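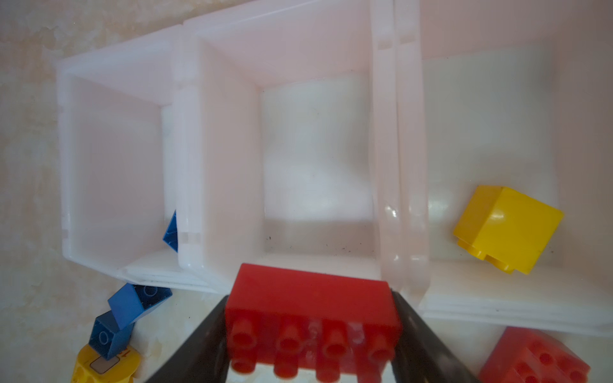 Subtitles missing from second half of feature, Flakovcombe screen 2

Status: Resolved, awaiting confirmation from site
Opened: Mar 10, 2019
Raised by: Horațiu Coman, Flakovcombe Picture House
Product: Vandent playback server
Content: Galanis (feature, original language with English subtitles)
Distributor: Limlow
Priority: High

Description of the problem

During the afternoon showing of Galanis the English subtitles stopped at the reel change and did not return. Picture and sound continued as normal. The duty manager stopped the film, restarted it from the start of the reel and found the same result. The audience was offered refunds or a transfer to a later showing, and 13 refunds were given.

The site reports that the trailers and advertisements before the feature played correctly. The other screen was showing a different film and was not affected.

Mr Coman asks for a reply before the evening showing if at all possible. The director's remarks about the ending have been widely reported in the press and the site has sold more seats than is usual for a subtitled title. He adds that patrons have already complained to the box office, one of them in the belief that the dialogue had been left untranslated on purpose following the recent objections to the film. The site would like a form of words it can use at the counter.

First response, Vandent support

Thank you for your report. Please carry out the following checks and reply on this ticket.

Open the show playlist and confirm which version of the feature has been selected.
Confirm that the supplementary subtitle package from Limlow has been copied to the server, and that its status reads Complete.
Check that the key for the supplementary package is present and in date.
Export the playback log for the affected showing and attach it.

Please do not delete the feature from the server at this stage. Copying it again from the drive is slow and may not be finished in time for your next showing. 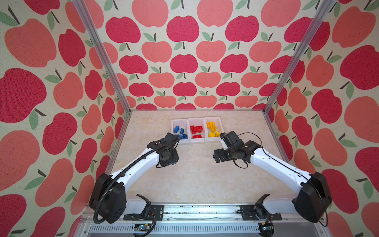

Three small white bins at the far edge of the work surface.

Reply from site

The playlist holds the version named in the booking letter. The supplementary package is on the server and reads Complete. A key is present for the main feature. No key can be found for the supplementary package, although the email from Limlow states that both were sent. The log is attached.

The site also tried turning subtitles off and on again from the projector menu during a test run, without effect.

Second response, Vandent support

We have read the log. The server played the first part of the feature from the original package, in which the subtitles are not locked. From reel 2 onwards it looked for the corrected subtitle file in the supplementary package and could not open it. The server is designed to continue with picture and sound in such a case and to record a warning. The warning appears in the log at the point described by the site.

The fault therefore lies with the missing key. We find no damage to the film files and no fault in the projector.

We have asked Limlow to issue the key again. In the meantime the site may choose either of the following.

Wait for the new key, load it, and play a short test across the reel change before opening the doors. 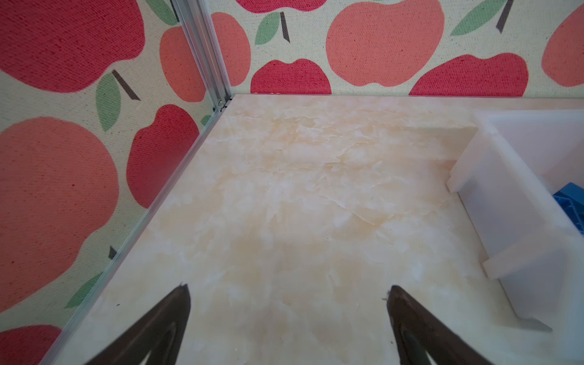
Or build a new playlist using the original package alone. Limlow has confirmed that this is permitted. The subtitles in that package are complete but contain spelling errors in the songs and in the closing credits – these are the errors that the supplementary package was made to correct.

On the matter of patrons' complaints, the distributor has supplied this wording: "The loss of subtitles was a technical fault at the point of playback. No part of the film or its translation has been removed."

Update from site

New key received from Limlow and loaded. Test run across the reel change was successful and the subtitles continued without a break. The test took roughly 2 minutes. The evening showing will go ahead with the corrected version. The manager on duty will remain in the projection room until the reel change has passed.

Closing note, Vandent support

The ticket has been marked as resolved and will close once the site confirms that the evening showing was completed. Sites holding the same title are advised to check that a separate key has been received for the supplementary package. An on-screen alert for locked subtitle files is planned for the July release of the server software. Until then the warning is recorded in the log only.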